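Chapter 5
Space and Work

Learning aims
By the end of this chapter you should be able to explain how the layout of a workplace affects costs, describe the main types of layout, and calculate floor area per employee.

Every business that rents a building pays for floor area whether or not it is used. Rent, heating, lighting and cleaning all rise with size, and most are fixed costs in the short run. A firm that takes on too much space has less to spend on staff and stock. A firm that takes too little may lose time to noise and crowding.

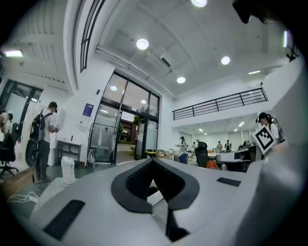

Figure 5.1 An open-plan interior with white walls and a high ceiling.

Until the middle of the last century, most office staff in Denau worked in small rooms off a corridor. Open-plan floors came later, when steel frames made it possible to do without many of the inner walls. They are cheaper to alter, but private talks are harder to hold in them.

Case study: Sqalli
Sqalli prints labels for food producers. Its owner, Tarek Berrada, moved the firm in September from a site of 378 square metres to one of 1,127 square metres. The old site had no room for a second press. Deliveries were stacked in the passage, and on a Friday staff could lose more than an hour moving them.

5.1 Fixed and variable costs of space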